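How Does Glass Let the Light In?

Written for young readers by Bianca Filip
January 27, 2021

Put your hand on a window. It feels hard, like a stone or a plate. But you cannot see through a stone, and you cannot see through a plate. Why can you see through glass?

To understand this, we must first know what glass is made from. The main thing in glass is sand. It is not just any sand from the playground. Glass makers want very clean, pale sand, because sand with a lot of iron in it makes the glass green. Look at the edge of a thick piece of window glass one day. Very often it is a little green, and this color comes from a small amount of iron.

From sand to glass

Sand melts only when it is extremely hot, much hotter than an oven in a kitchen. So the glass makers add two helpers. The first is called soda ash. It makes the sand melt more easily. The second is limestone, and it makes the glass strong against water. Without limestone, the glass would slowly dissolve in the rain!

They also put in pieces of old broken glass. These pieces have a funny name: cullet. Cullet melts faster than new sand, and in this way the factory saves energy. When you bring an empty jar to the recycling bin, it can become cullet.

When I was a child in Kudar, there was a small glass workshop at the end of our street, and it was called Venerero. In August the door was always open, because inside it was so hot. I stood outside with my brother and we watched a man turn a long pipe with an orange ball of soft glass on it. He blew into the pipe, and the ball grew. He made lamps and bottles, never windows. I asked him once if he could blow a window for me, and he laughed very much.

But my question was not so silly. Long ago people did make windows by blowing. They blew a big bubble, opened it and turned it very fast, until it became a flat round plate. Then they cut small pieces from it. This is one reason why many very old windows have small panes.

How a big window gets flat

Today most window glass is made in another way. The hot liquid glass is poured on top of melted tin. Tin is a metal, and it is heavier than glass, so the glass floats on it like oil floats on water. The top of a quiet liquid is very flat, and the glass becomes flat too. People call it float glass. Then it goes slowly through a long tunnel where it cools down. If glass cools too fast, it can crack.
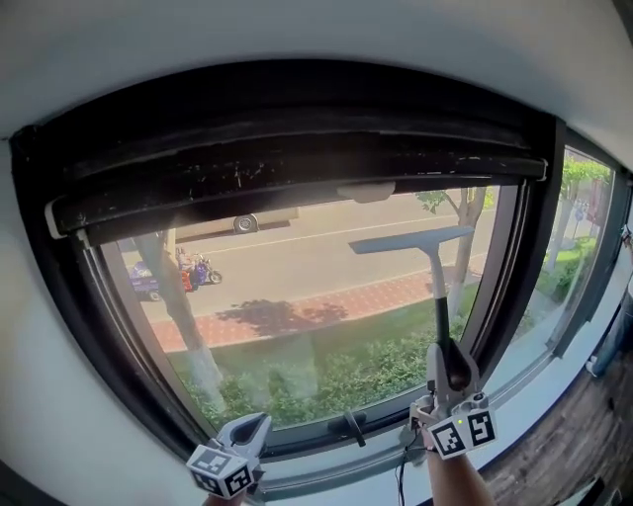

Why does light go through glass but not through wood?
Light carries energy, and the tiny parts inside wood take in much of this energy or send the light off in other directions. The tiny parts inside glass cannot take in the kind of light that we see, so most of it passes straight through and comes out on the other side.

Not all the light goes through. A small part of it jumps back to you, and this is called reflection. In the daytime you do not notice it much, because a lot of light comes from outside. In the evening, when it is dark outside and the lamp is on, you see your own face in the window. The glass did not change – only the light did.

There is also light that our eyes cannot see. One kind is called ultraviolet, and it can burn your skin in summer. Window glass stops a part of it, but some still comes in. This is why a red curtain can lose its color after many years in the sun.

Try it at home

Take a clear drinking glass, fill it half with water and put a pencil in it. Look from the side. The pencil seems to be broken at the place where it enters the water! Light changes its direction a little when it goes from water into glass and then into air. Now move the pencil slowly to the left and to the right, and draw in your notebook what you see.

Words to remember

Cullet: pieces of old glass that are melted again.
Reflection: light that jumps back from a surface.
Transparent: something you can see through clearly.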